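Chapter 6
Seeds That Wait: Beans, Peas, and the Long Sleep

Key terms: seed coat, cotyledon, hilum, dormancy, imbibition, legume

Pick up a dried bean. Go and get one from the kitchen if you can, and keep it beside you while you read. It feels like a pebble. It makes a pebble's sound when you drop it on a plate. And yet, given water and a mild windowsill, it may push out a root before the week is over! I have been teaching plant science for 27 years and I still get a thrill every time a tray of beans wakes up.

This chapter is about how that happens, and how people have made use of it. In Chapter 5 we followed a flower as far as pollination and left it there, with the petals dropping and the pod beginning to swell. We pick up the story inside the pod.

A bean seed is mostly lunch. If you soak one overnight and slip off the skin, it splits easily into two thick halves called cotyledons. They hold the starch and protein that the young plant will live on until it can make food of its own. Tucked between them is the embryo, a pale little thing with a root tip at one end and a pair of folded leaves at the other (use a hand lens here, the leaves are beautiful). On the outside you will find a small scar, the hilum, where the seed was once joined to the pod. Right next to it is a tiny pore, and a good deal of what we cover in Section 6.2 depends on that pore.

As the pod ripens, the seed dries out. This is a remarkable thing for living tissue to survive. Most plant cells die when they lose that much water, but the cells of a bean embryo slow down, shrink, and settle into a state in which almost nothing goes on. They are still alive, and they still use a very small amount of their stored food. How long they can keep it up depends on the kind of bean and on how it is stored – heat and damp are the two great enemies.

Farmers understood the practical side of this long before anyone had a microscope. A crop that can be dried, put in a sack, and eaten or planted months later changes what a village can do with its winter. Libor Hrnčiar, whose garden journals we will borrow from throughout this chapter, kept 136 jars of bean and pea seed on shelves in his cellar in Bromham. He planted out a little of every variety each May and refilled the jars in fall. One of his entries reads: "The speckled ones from the back shelf. Thought they were finished. Eleven days and up they came, crooked as you like."

His varieties had wonderful names. Levex was a low bush bean with cream-colored seeds, and Winus climbed anything you put near it, including the clothesline. We will meet both again in Section 6.4, when we compare bush and climbing habits and you get to design a trial of your own.

Dried beans also make excellent material for the classroom. They are cheap, they keep well, and one shallow pan holds plenty for a whole group to sort, weigh, and measure. 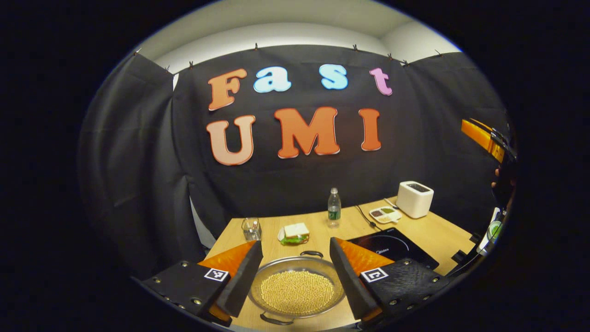
Page 136

Before you go on to Section 6.1, try the warm-up below. It takes two minutes to set up and then a night of waiting.

Warm-up: How thirsty is a bean?

Weigh a handful of dried beans and write down the result. Put them in a bowl, cover them with plenty of cool water, and leave them until the next day. Drain them, pat them with a towel, and weigh them again. Most people guess much too low! The uptake of water by a dry seed is called imbibition, and it is the first step in waking up.

Look closely at the skins while you are at it. Early in the soak, many will be wrinkled like fingertips after a long bath. The coat takes up water and stretches sooner than the cotyledons inside can swell to fill it. Sketch one seed at the start, one after an hour, and one in the morning, and keep the drawings for Section 6.2.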